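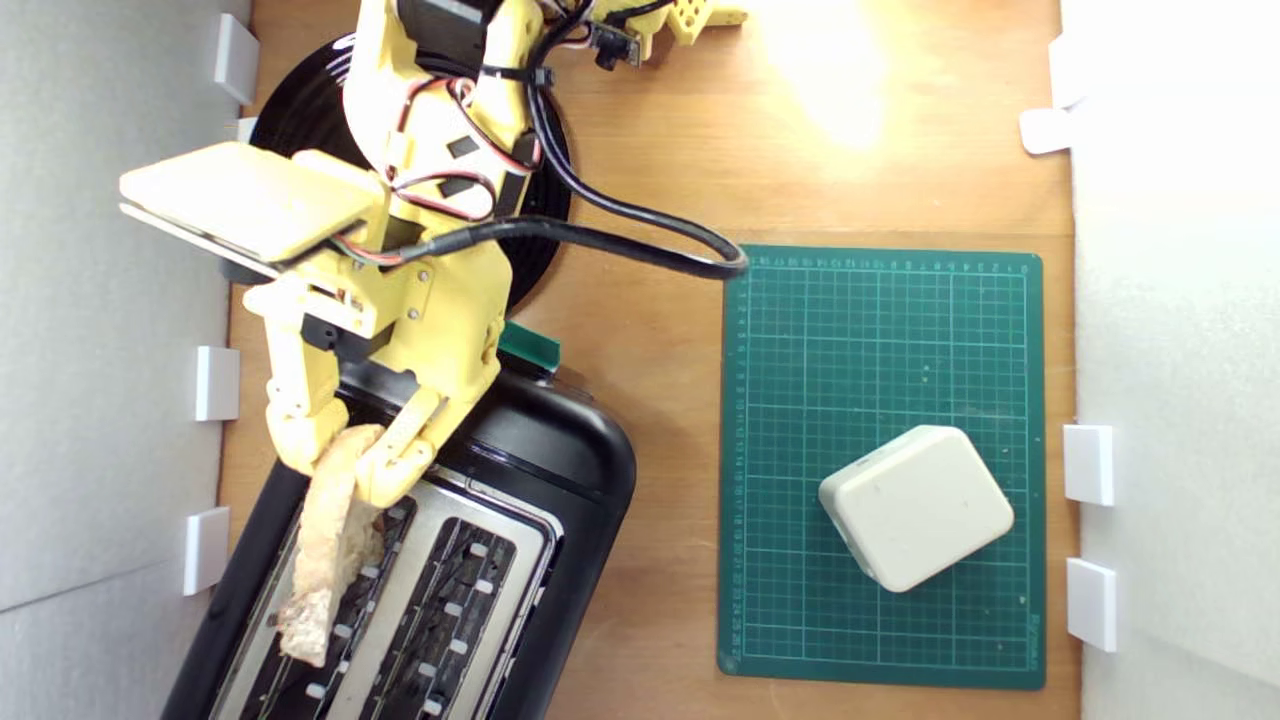
Festivals > Tristley > About us
Category: Who we are
2 min read

Tristley is a music festival held over one weekend in a river meadow. We started as a single stage for local folk and brass players, and last summer we sold 2,465 tickets. We book acts from Flemish, Dutch and English-speaking scenes, and at least half of each bill sings in a language other than English.

The festival is run by Cloria, a small company with an office above the old ticket hall. Frans Van Leeuwen books the acts. Veerle Van Beek looks after the site, the stewards and the camping field, which has room for 518 tents.

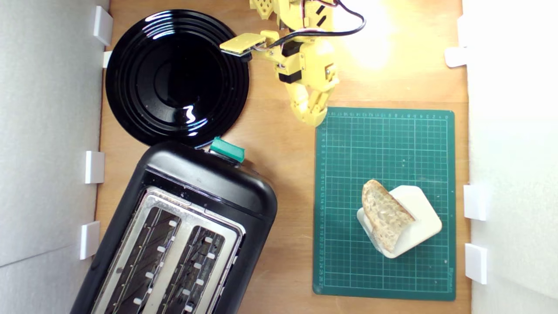 Veerle Van Beek says the second stage should have come years earlier, and that the queue at the main gate got shorter as soon as it opened.

We have two stages now. The Smits stage takes the louder bands and closes at 11pm. The Prenesus tent is seated and mostly acoustic, and under-12s get in free with an adult.

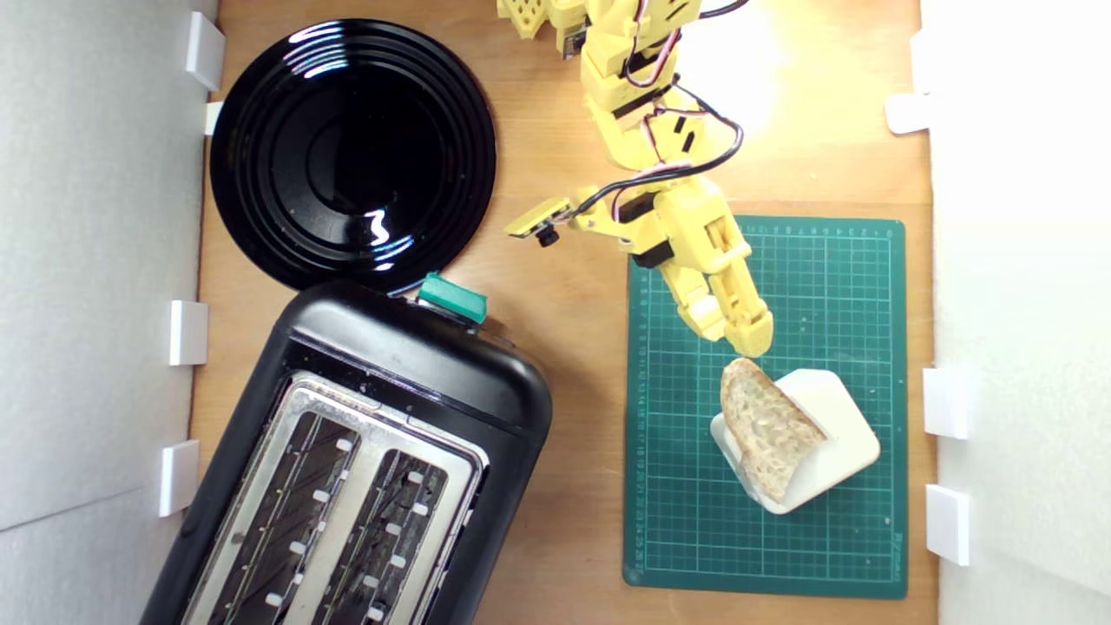
The tent is also where we put new acts. Anyone can send us three songs between October and the end of January. We listen to all of them, and last year that meant 1,224 entries. Replies go out in March. Every act is paid, including the openers.

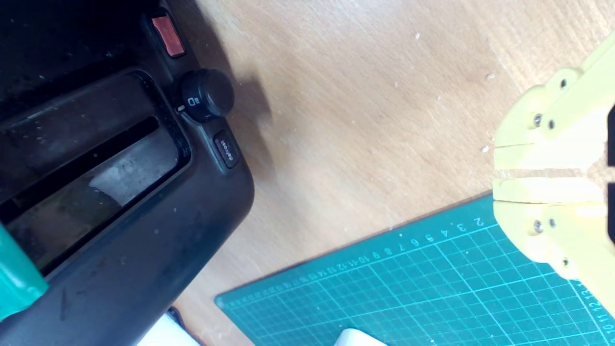 According to Frans Van Leeuwen, the afternoon slots are the hardest to fill, and a good accordion player will always get a call back from him.

Our office is open from 10am to 4pm. For bookings, stalls and access passes, please use the contact form.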